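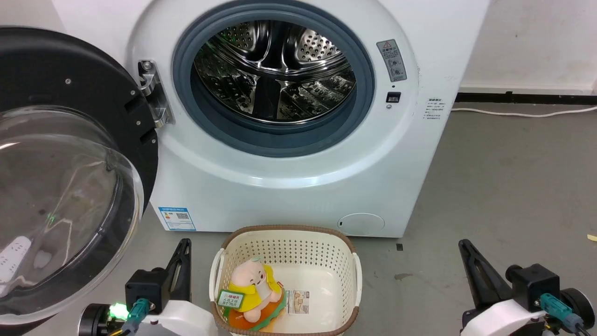
Drindolwood Neighborhood House -- Toy Library Team

Soft toys get their spring wash before the shelves reopen

The laundry room at the end of our hallway has been the busiest spot in the building this month, and we are so pleased with how the big soft toy wash is going! Families who borrow from the toy library will know that the plush shelves have been closed for part of March. They open again at the end of the month, and the toys going back on them will be a good deal fresher than they were over the winter.

The idea came from Saadet Kaplan, who looks after the returns table and had been sponging off sticky paws one at a time since the holidays. She asked whether we could do the whole collection properly, in the machine, and Dilek Gezer sat down with her one evening to work out how. What they settled on is very simple. The toys come down the hallway in a laundry basket, get checked over for loose eyes and open seams, and go through on the gentle cycle with a small amount of unscented soap. Anything with a battery box or a music button stays out and gets wiped by hand.

We have 61 soft toys on the list (there may be a few more hiding at people's houses, and if you have one under the bed we would love to see it again). The bears and rabbits went first, being the most borrowed. The character toys are next, and those take a little more thought, with their hoods and outfits and little extras. One that many of the younger children will recognize is the pink, round-faced one in the yellow hooded outfit, who has a leaf-shaped cushion in orange and green. Beril Değirmenci's advice for toys like this is to put them in a zippered mesh bag, or an old pillowcase tied shut with a sock if you don't own one, and to keep the spin low so the stuffing stays where it belongs.

Beril has also been firm with all of us about the washer itself. The door stays open between loads, and whoever does the last load of the day wipes around the rubber gasket with a dry cloth and has a look inside the drum for stray ribbons and bits of fluff. "I found a doll's shoe in there last year and I still don't know whose it is," she told us. The shoe is on the windowsill in the front office, by the way, and is free to go home with its owner any time.

Drying takes longer than washing, as anyone with a child's favorite bear knows only too well. Small toys need a full day on the racks and the fat ones need two, with a squeeze and a turn in between. Orest Zinchenko has put up a second rack by the radiator in the craft room, so the Saraç sewing circle will be meeting in the front room until we are done -- thank you, ladies, for being so nice about it. They have also offered to mend the toys with split seams.

If you can spare an hour to help with folding, brushing or matching outfits to their owners, stop by the front desk or leave your name with Dilek. Afternoons after 3 are best. Borrowed soft toys can go in the bin by the door as usual, and please leave any tags on so we can match them to the list.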